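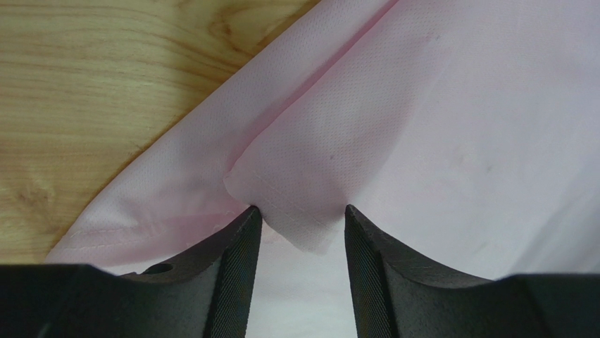

Portes ouvertes Varkden : manipulation de textile, retour de visite
Forum > Robotique > Préhension et effecteurs

brukman_59
Bonjour à tous. Visite faite en décembre, créneau de 14 h. Je mets mes notes ici parce que le sujet des matériaux souples revient souvent dans cette section et que les retours de première main manquent.
Poste de démonstration : un bras six axes, pince parallèle à deux doigts, caméra au poignet, table en bois. Pièce de tissu rose pâle, maille finement perforée, bord ourlé. La tâche annoncée : saisir un bord, étaler, plier en deux, déposer. Cycle affiché sur le pupitre : 80 secondes par pièce. L'animateur de Varkden a donné 246 essais dans la journée précédente, sans préciser le taux de réussite. J'ai posé la question deux fois.
Le logiciel de planification est Brukix, les doigts viennent de chez Skinden. Doigts noirs, effilés, face interne quadrillée. Pas de ventouse, pas d'aiguilles.

Ohmique
Merci pour le compte rendu. 80 secondes pour un pli, c'est long. Une opératrice en blanchisserie fait ça en quelques secondes. Ils visent quelle application ?

brukman_59
Contrôle et conditionnement de petites séries, d'après le panneau. Pas la blanchisserie industrielle. Les machines dédiées au linge plat existent depuis longtemps et ils ne cherchent pas à les remplacer.

tlm_prehension
La prise sur l'ourlet est un choix classique : épaisseur plus forte, raideur locale, et la couture donne un repère exploitable en vision. Sur pleine maille, avec des doigts rigides, on pince une fois sur deux la couche du dessous. On voit d'ailleurs bien le rabat piqué pris au niveau des pointes, avec une autre épaisseur presque blanche entre les doigts, plus bas. C'est exactement la configuration à risque. Savez-vous comment ils détectent une double prise ?

brukman_59
Par l'ouverture résiduelle de la pince, selon l'animateur. Seuil réglé par référence de tissu. Il n'y a pas de capteur d'effort dans les doigts.

tlm_prehension
Donc une mesure d'épaisseur sous serrage. Ça se défend sur une toile de coton. Sur une maille souple, la compression varie trop avec la position dans le doigt et je n'y crois pas. Un ourlet replié et deux couches simples peuvent donner la même cote.

K. Inga
Bonjour, Kevin Inga, intégrateur, j'étais au créneau du matin. Je ne suis pas d'accord avec tlm_prehension. Le seuil n'est pas utilisé seul. Brukix compare la silhouette du tissu avant et après une levée de 23 mm. Si la nappe du dessous suit, la prise est rejetée et le bras repose. Je l'ai vu faire deux fois, sans intervention du personnel. La cote sous serrage sert de premier filtre, rien de plus.

tlm_prehension
Avec une caméra au poignet ? À cette distance les doigts masquent une bonne partie du bas du champ. Ce qui se passe sous le rabat n'est vu qu'à travers l'intervalle entre les deux doigts.

K. Inga
Il y a une deuxième caméra, fixe, sur le portique. C'est elle qui sert à la silhouette. Celle du poignet sert à l'approche et au recalage sur la couture.

brukman_59
Je confirme le portique. Je n'avais pas compris que la caméra fixe était dans la boucle, je la croyais là pour l'écran des visiteurs.

Ohmique
Question sur l'éclairage. Un rose aussi clair sur une table beige, ce n'est pas un contraste très favorable, et le haut du tissu tire déjà sur le blanc côté droit. Ils avaient un éclairage dédié ?

brukman_59
Éclairage de l'atelier, par le dessus, plus un panneau diffusant. Pas de rasant. J'ai demandé pourquoi ils n'avaient pas pris un fond sombre. Réponse : le client pilote travaille sur table bois et ils veulent tenir dans ces conditions.

Ross
Je viens du textile et pas de la robotique, deux remarques.
La première : une maille ajourée de ce genre marque. Une face de doigt striée, serrée sur un ourlet clair, peut laisser une empreinte ou un dépôt. Le doigt droit a l'air d'avoir un peu de poussière ou de petites éraflures, et il y a un point sombre et une tache grisâtre sur le tissu. Je ne dis pas que ça vient de la pince, une pièce de démonstration passe dans beaucoup de mains. Mais en contrôle qualité, c'est la première chose qu'on me demanderait.
La seconde : le sens de la maille. Si on tire dans le sens extensible, le pli dérive et les bords ne tombent plus en face.

K. Inga
Sur le marquage, remarque valable. Skinden propose les mêmes doigts avec un revêtement élastomère lisse. Varkden a gardé la version quadrillée pour la tenue à faible effort. Il faudrait un essai comparatif sur tissu neuf, et ils n'en ont pas montré.
Sur le sens de la maille, le pupitre demandait une orientation à la mise en place. C'est donc à la charge de l'opérateur.

Ross
Alors le cycle réel n'est pas de 80 secondes. Il faut compter la mise en place.

brukman_59
Exact. La mise en place n'était pas dans le chronomètre. J'ajoute que la dépose du pli m'a paru correcte à l'œil, mais aucune mesure de décalage des bords n'était affichée.

tlm_prehension
Je maintiens ma réserve sur le premier filtre, mais avec la levée de contrôle l'ensemble est plus cohérent que ce que j'avais compris. Reste le taux de réussite. 246 essais sans le nombre d'échecs, cela ne permet aucune conclusion.

K. Inga
J'ai écrit à leur service applications pour obtenir le détail par référence de tissu et la consigne d'effort. Je poste le tableau ici s'ils acceptent qu'il soit diffusé.

Ohmique
Si tu as aussi la cote d'ouverture à vide et la course des doigts, je suis preneur. J'ai une pince de la même famille sur un poste d'étiquettes cousues et le jeu en fin de fermeture me pose problème.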